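4.3 Loading a scene and running the planner in simulation

Run every new task in the Zomico simulator before you send it to an arm. You need a scene file, a robot file and a task file in the same project folder.

1. Open the project and choose Scene > Load. Wait until the status bar reads Ready.

2. Under Robot, assign a controller to each arm. Left and right are set separately, and the end effector type must match the robot file. A hand profile on a gripper loads without an error but gives wrong grasp poses.

3. Open Planner > Limits. Set the time limit to 45 seconds and the sample count to up to 2,000. Leave wrist rotation at 180 degrees.

4. Click Check Collisions. Objects that touch a planned path turn red in the object list. Move them or add a waypoint.

5. Click Plan, then Preview. Step through the path with the arrow keys.

6. Save the plan under a new name. Plans saved under the old name overwrite the last good one.

Note: Thin-walled objects such as foil bowls need the fine collision mesh. Set it per object under Properties > Mesh.

Caution: Do not change the table height after planning. The planner does not recheck saved paths.

Kitchen tabletop scene, both arms loaded:
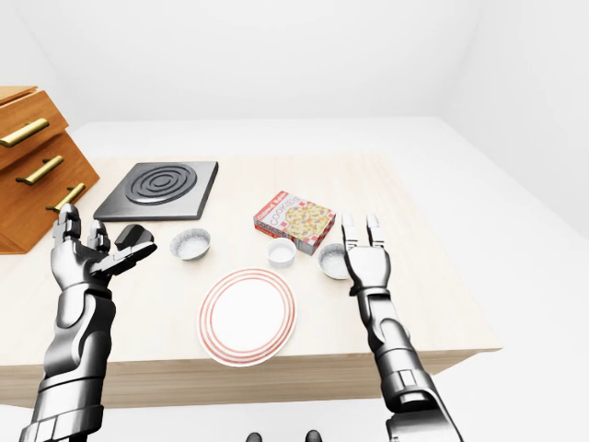
Comment from Rosine Ferrand: On step 3, 45 seconds was too short for me once I had the fine mesh turned on for several objects. The planner quit and gave no message except in the log. Could the manual say where the log is kept?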